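Public Administration, Week 6
Rival authorities and the public payroll
Notes by Ginette Riviere

Last week we looked at what happens to courts when two bodies claim to govern the same territory. Today the subject is wages. The reading is the Paucar chapter; please have it finished before Tuesday's seminar.

A government in dispute still has teachers, clerks and police to pay. If it stops paying, staff drift away or go over to the other side. If it keeps paying, it may be funding people who now take orders from its rival. Most of the arguments in the chapter come back to this problem.

The seminar case is Flasside, the made-up province we have used since Week 2. Recap for those who missed it: the elected council withdrew to Sirkthorpe, and a breakaway administration took over the offices in the old capital. The council told its 1,942 employees to stay at home on full pay. The breakaway side hired 265 people to fill the gaps, without the council's consent.
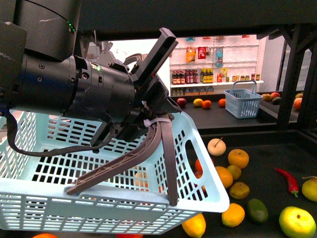

Three years on, the two sides agree to merge. The difficulty is the second group of workers. They have done the jobs, often for part wages, and are owed up to 14 months' pay. The council says it never appointed them and owes them nothing. The breakaway side says no merger can go ahead until they are on the books.

Paucar sets out the usual ways of settling this. Staff can be absorbed in full, which is costly but quiet. They can be vetted post by post, which is slow and tends to favour whoever sits on the panel. They can be paid off with a lump sum, or with something other than cash – land, housing plots, tax credits. Payment in land needs care, as the title may itself be disputed and the claim passes to whoever buys the plot next.

Note the difference between recognising a debt and recognising an employer. A council can pay arrears "without prejudice" and still deny that the hiring was lawful.

For the seminar
Zoila Lozano and Orlando Inga will speak for the council, Zoila Ayala for the unpaid staff. Everyone else should bring a one-page draft clause on arrears. Say who pays, in what form and by when.

Written work: 1,000 words on the same question, due at the end of Week 8.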